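Clarnside to drop desk height limit in shared workrooms

Clarnside will change the furniture rules for its shared workrooms in January, ending a fixed-height requirement that has applied since the building on the Clikstead road was converted to office use.

Under the current rules, every table in a shared room must stand at one height and must be ordered from a single supplier, Zorkell. The revised rules set a range instead, and allow tables from any maker that can show a load test certificate. Cable openings stay mandatory on tables used with mains equipment. Rooms with carpet tiles will also need wide feet on all new frames, after a survey found dents in 131 tiles.

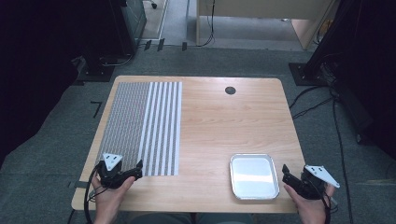
Rozália Kubíček said the old rule had been written for typists and had outlived them, and that tenants were paying for replacement tables when a set of longer legs would have done the job. She asked for the range to be printed on the booking page so that people could choose a room before they arrived.

The change covers 40 rooms on 2 floors. Existing tables can stay in service until they fail inspection – there is no deadline for replacing them. Inspections will check three points: wobble under a side load, the condition of the edges, and the fit of the cable opening cover where there is one.

Clarnside put the cost of the first year at some $2,844, most of it for leg extensions and foot plates. Urban, which manages the building, will carry out the work in the evenings after 7 p.m. Bookings will not be moved. 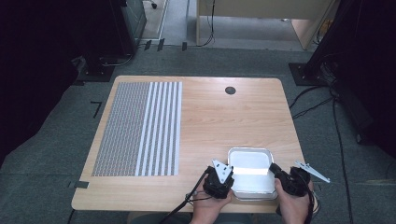
One tenant wrote in to ask whether the side load test would be done with the table extended to its full height, as a frame that is steady when low can sway badly when raised. Urban replied that tables would be tested at both ends of the range and that the lower result would be recorded.

The revised rules do not cover chairs or storage units. Requests for a table outside the new range can be made through the front desk and will be handled room by room.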